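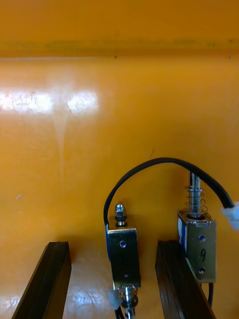
Gwenllian Bellis

A small push-pull solenoid is usually bought on two numbers, stroke and force, and the listing tends to give the force at whichever end of the stroke flatters it. I think this is the wrong way to choose one. The mounting holes and the spring deserve to be read first.

Take the common open-frame type: a metal frame, a coil inside it, a plunger through the middle, two round holes in the front face. Those two holes set the alignment of everything downstream. If the bracket puts the plunger slightly off axis, the shaft drags on one side, and force that was adequate on the bench is gone in the assembly. I have rebuilt a latch from Ellden twice for this fault. Both times the coil was blamed and the bracket was at fault.

The return spring gets even less attention. Plever quotes 10 mm of stroke and gives no spring rate at all. The coil has to compress that spring before it moves any load, so the missing figure comes straight off the useful force. Rakano prints a curve with the spring fitted, and I would pay more for the curve alone.

Small hardware counts too. A hex nut on the plunger tip can work loose under repeated impact. A rubber washer under it quiets the stop but takes up a little travel, and it hardens with age. I check both after 3000 cycles and replace the washer whether or not it looks worn.

Suppliers will publish spring rates when buyers refuse parts that lack them. Mine now go back.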